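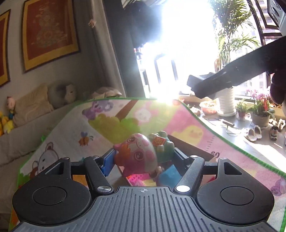 October 17, 2000
Rocío Maldonado

Shared toys in Rondley – who borrows and what comes back

Started this in September, wanted to find out whether the toy library at Moodley Road gets used by the families it was set up for. Short answer, partly. Long answer below, in bits.

Background. The library opened in the old Brotel shop. Stock is 171 items, mostly donated, and members pay by the term. Before that the nearest one was in Grekia, two buses away with a pushchair. Rondley has plenty of under-fives and not many places to take them when it rains.

Method. A paper form left on the desk, plus me sitting in on the morning sessions and asking. I wanted 50 forms and got 22. Some parents filled in the front and missed the back completely, so the questions on cost have fewer answers. Should have put it all on one side. Also looked through the loan book, which goes back to the opening and has 2,158 loans in it. Handwriting varies.

What gets borrowed. Big things. Ride-ons, slides, play kitchens – anything a family wouldn't want to buy or hasn't got room for. Jigsaws hardly move, parents said they worry about losing a peice and being charged. (There is no charge. It says so on the card but the card is tiny.) Small pretend toys are played with at the sessions and then left behind, they don't show up in the loan book much at all. So the book on its own gives a lopsided picture of what children like.

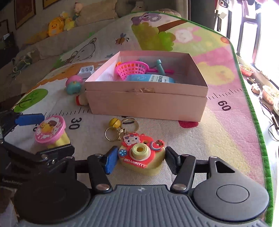
Fig. 1. Hello Kitty toy camera keychain on a play mat.

Who comes. Most forms were from people living within walking distance. Only a few from the estate across the bypass, and that was meant to be the main group. Two people wrote that the opening hours clash with school pick-up. One had never heard of it untill her sister joined.

Problems with my data. Small sample, all of them people already through the door. I never reached anyone who doesn't use it. If I did it again I would go to the clinic and the school gate as well.

Suggestions
Open one afternoon a week, after pick-up.
Bigger sign about lost pieces.
Leaflets at the clinic across the bypass.

Still to do – tidy the loan book table, add the blank form as an appendix, check the figures for ride-ons again.

Last updated: after second draft comments, appendix missing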